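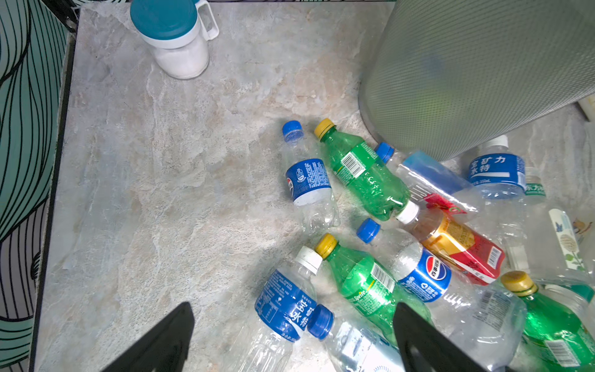 **Skisent Residents' Board – Shared Spaces and Recycling**

**Thread: Plastic bottles in the third-floor pantry – proposed change to sorting**

---

**zshahbazi_facilities** (moderator)
Posted 24/09/2021

Good morning to all residents and day tenants of the Goodall building.

The building office has received several requests to review the way empty drink bottles are collected in the shared pantries. At present, each pantry has one mesh bin for general dry waste and no separate container for bottles. The result is that Pepsi, Sprite and similar bottles go into the same bin as paper cups and wrappers, and must be taken out again by hand before pickup.

The following changes are proposed for the third floor, on a trial basis:

1. The gray mesh bin will be used for empty plastic bottles only.
2. A second, lidded bin for general waste will be placed under the sink.
3. Bottles are to be emptied fully before they go into the bin. Caps are to be left on.
4. Labels may be left on.

Comments are invited in this thread. If there is no strong objection, the trial will begin the week after next.

Zohreh Shahbazi
Building Office

---

**hshen_3F**

Thank you for opening this for discussion. I support points 1 and 2 in full. The present bin is wide and easy to reach, and it would be well suited to bottles.

I have a question regarding point 3. The instructions issued in May stated that caps were to be removed and placed in the jar by the microwave. Many of us have continued to do so. Has the earlier instruction been withdrawn?

Haiyan Shen, Room 38

---

**zshahbazi_facilities** (moderator)

The May instruction is withdrawn. It was written for our former hauler. The current hauler, Clallura, accepts bottles with caps on and has asked that loose caps not be sent, as small pieces fall through their sorting line. The jar will be taken away when the trial begins. Please do not bring its contents to the office.

---

**corner_unit_68**

I wish to register an objection to point 1.

A mesh bin is a poor choice for bottles. However carefully a bottle is emptied, a small amount of liquid remains, and with an open mesh wall there is nothing to hold it. Soft drink residue on the counter or the floor is sticky and attracts ants. We had ants in the pantry for most of last summer and I would prefer not to repeat the experience.

If the mesh bin must be used, it should have a liner.

---

**r.dunmore**

I agree with the previous poster about the liner, though I do not agree that the bin is unsuitable. An open wall allows the bottles to dry. The solid bin we had on the second floor developed a very unpleasant smell, and no amount of washing removed it. With caps on, as proposed, there should be little to leak in any case.

May I also ask that bottles be crushed? The bin fills quickly if they go in whole.

---

**hshen_3F**

On crushing – I would ask that we wait for advice from the hauler. At my former workplace we were told specifically to leave bottles uncrushed, as flat ones were sorted as paper. I cannot say whether that applies here.

---

**zshahbazi_facilities** (moderator)

I have contacted Clallura on this point. Their reply is as follows: bottles may be pressed lightly along their length with the cap put back on afterward. They should not be stamped flat or twisted. Please treat this as the rule for the trial.

The office will supply clear liners. The request is reasonable and the cost is small.

---

**corner_unit_68**

I thank the moderator for the liners and withdraw my objection to the bin itself.

I maintain, however, that sorting should not be carried out on the pantry counter. On more than one occasion I have come in to prepare tea and found bottles spread across the surface where people set down their food. The sugar and the cups are kept there. Whoever empties the bin for sorting should use the floor mat or the table in the utility room.

---

**r.dunmore**

With respect, the utility room is locked after six, and the floor is hardly cleaner. I have sorted bottles on the counter myself and have always wiped it down with the spray provided. I see no harm in it if the surface is cleaned at once.

---

**corner_unit_68**

The difficulty is that not everyone cleans it at once. I am not referring to any poster in this thread.

---

**jornemix_desk**

I write on behalf of the Jornemix office on the third floor. Our staff account for a fair share of the bottles, particularly after Thursday meetings, and we are willing to take part in the trial. We would suggest that if bottles have a bin of their own from the start, sorting on the counter will no longer be needed, and the disagreement above may settle itself.

We would also request a printed sign. Visitors do not read this board.

---

**zshahbazi_facilities** (moderator)

A sign will be placed on the wall above the bin. The proposed wording is:

> PLASTIC DRINK BOTTLES ONLY
> Empty the bottle. Press lightly. Put the cap back on.
> No cups, no cans, no glass.
> Questions: Building Office, extension 1089

On the matter of the counter, the office takes the view that food surfaces are for food. During the trial, any sorting is to be done in the utility room. The key may be signed out at the front desk after six.

---

**r.dunmore**

I was not aware that the key could be signed out. In that case I have no further objection, although I continue to think the rule is stricter than it needs to be.

---

**hshen_3F**

One small addition to the sign, if it is not too late. Could it state whether milk and juice cartons are accepted? They are placed in the bin quite often.

---

**zshahbazi_facilities** (moderator)

Cartons are not accepted with bottles. The third line of the sign will now read "No cups, no cans, no cartons, no glass." The sign goes to print on Monday.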